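Home | Topics | Energy | Networks | A–Z

Skonura Interconnector

By Forough Rahimi, February

The Skonura Interconnector is a high-voltage electricity link between the Brestov coast and the island grid of Skonura. It runs for 31 kilometres, most of it under the sea, and can carry up to 435 megawatts in either direction. The link is owned by Azimi Transmission and is regulated separately from the power stations at each end.

Background

Before the link was built, Skonura relied on an oil-fired station at Womutow and a small number of wind turbines. Fuel came in by tanker, and prices on the island were well above those on the mainland. A first proposal for a cable was made by the engineer Gholamreza Rezaei, but the Brestov regulator turned it down on the grounds that mainland customers would carry most of the cost.

A revised scheme was put forward under Houshang Shojaei, then head of planning at Azimi. It split the cost between the two networks according to use, and was approved after a public inquiry. Fishing crews at Brestov objected to the route — which crossed a scallop ground — and it was moved north before work began. 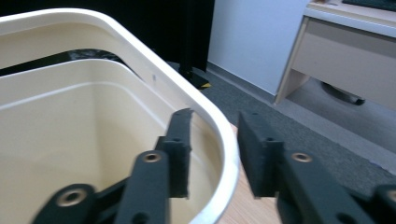 Trading on the link takes place through a daily auction, which closes at noon. Any licensed supplier may bid for capacity, and unused capacity is released again in the evening. Income above an agreed ceiling is returned to customers through network charges.

Design

The interconnector uses direct current, with a converter station at each end and 2 cables laid in a shared trench. The Brestov converter stands beside an existing substation. The one at Womutow occupies part of the former oil yard, and the old station is kept as a reserve.

Criticism

The economist Jamshid Golestani has argued that the auction favours large suppliers, who can afford to hold capacity they may not need. Azimi disputes this. Babak Ghorbani, who chaired the inquiry, recommended a limit on the share any one company could hold, but the rule was left out of the final licence.

See also: Womutow power station; Brestov grid

Page last updated: Friday, 16:20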